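Section 4. Setting Up the Garnovari Worktop Water Filter

4.1 Before you start

The sales leaflet says the Garnovari can be installed "in minutes." Plan on an evening. The filter itself goes together fast enough, but the flushing does not, and the faucet adapter in the box fits fewer faucets than the leaflet would have you believe.

Check that you have the following:

Filter housing with lid
One Ulier cartridge, sealed in its bag
Faucet adapter and two rubber washers
Supply hose (the longer one)
Outlet hose (the shorter one)
Part 1748, the diverter valve

If part 1748 is missing, look inside the housing. It is often packed there and it is easy to throw out with the foam.

NOTE: This guide covers the housing with the screw lid. The older clip-lid housing, model 500, takes a different cartridge. Sellers will sometimes tell you the cartridges swap over. They don't seal the same way, so we would not try it.

4.2 Fitting the adapter

1. Unscrew the aerator from the end of your faucet. Turn it by hand first. If you need pliers, wrap the aerator in a cloth.
2. Look for the old washer. It may be stuck up inside the faucet. Take it out.
3. Put one new washer into the adapter, flat side up.
4. Screw the adapter on by hand until it stops, then give it a quarter turn more.
5. Screw the diverter valve onto the adapter with the lever facing you.
6. Run cold water with the lever set to "tap" and watch the joint.

A slow drip at this stage will not "settle in," whatever you read elsewhere. Take the adapter off and seat the washer again.

CAUTION: Do not fit the adapter to a pull-out spray head. The hose inside a spray head is not made to hold back pressure.

4.3 Loading the cartridge

1. Wash your hands and open the cartridge bag at the notched end.
2. Remove both end caps. The lower cap is clear and easy to miss. A filter that passes no water at all usually still has it on.
3. Lower the cartridge into the housing, arrow pointing up.
4. Wet the lid seal with plain water. Do not use cooking oil or petroleum jelly.
5. Screw the lid down by hand. The lid wrench is for taking the lid off – using it to tighten is how lids get cracked.

4.4 Flushing

1. Push the supply hose onto the side port of the diverter and tighten the collar.
2. Point the outlet hose into the sink.
3. Open the cold tap halfway and move the lever to "filter."
4. Let the water run until it is clear, then keep it running for another ten minutes.
5. Close the tap, wait five minutes, and flush once more.

The first water will be gray or black. This is loose carbon from the cartridge. The label calls it harmless, and it probably is, but there is no good reason to drink it or give it to the dog.

CAUTION: Cold water only. Hot water can damage the cartridge, and you will not be able to tell by looking.

4.5 About the claims on the box

The box says the cartridge is good for 2000 liters. Treat that as a best case. It assumes clean supply water at a steady flow, and few kitchens have either. If your pipes are old or your water is cloudy after street work, expect less. A clear drop in flow is one sign the cartridge is near its end. Good flow is not proof that it is still working.

The Volholm reminder light on the lid does not test the water. It is a timer. It will blink on schedule if you filter every day, and it will blink on the same schedule if you go away for the whole of February. Write the fitting month on the housing and use the light as a second opinion.

We are also not convinced by the taste strips sold under the Bellamy name as an add-on. They show chlorine, more or less. They do not show lead, bacteria, or nitrates. If any of those worry you, have a sample tested by a lab before you rely on this or any other worktop filter.

NOTE: The filter does not make unsafe water safe. During a boil-water notice, boil the water.

4.6 Resetting the reminder light

1. Hold the lid button until the light goes out.
2. Let go, then press once. The light should blink green.
3. If it blinks red, the battery is low. Replace it and begin again at step 1.

Replacement seals are ordered as part 3878. Buy the pair – the second one gets used sooner than you'd think.

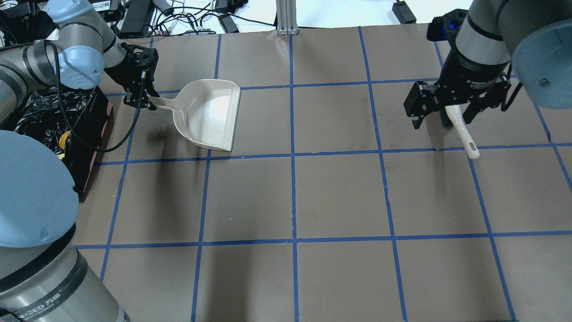

4.7 Storing the filter

If the filter will stand unused for more than two weeks, take the cartridge out and throw it away. Wrapping it and putting it in the refrigerator is a popular tip, and we have seen nothing that supports it. Drain the housing, leave the lid off until the inside is dry, and keep the seal out of sunlight. When you start again, use a new cartridge and repeat 4.3 and 4.4 in full.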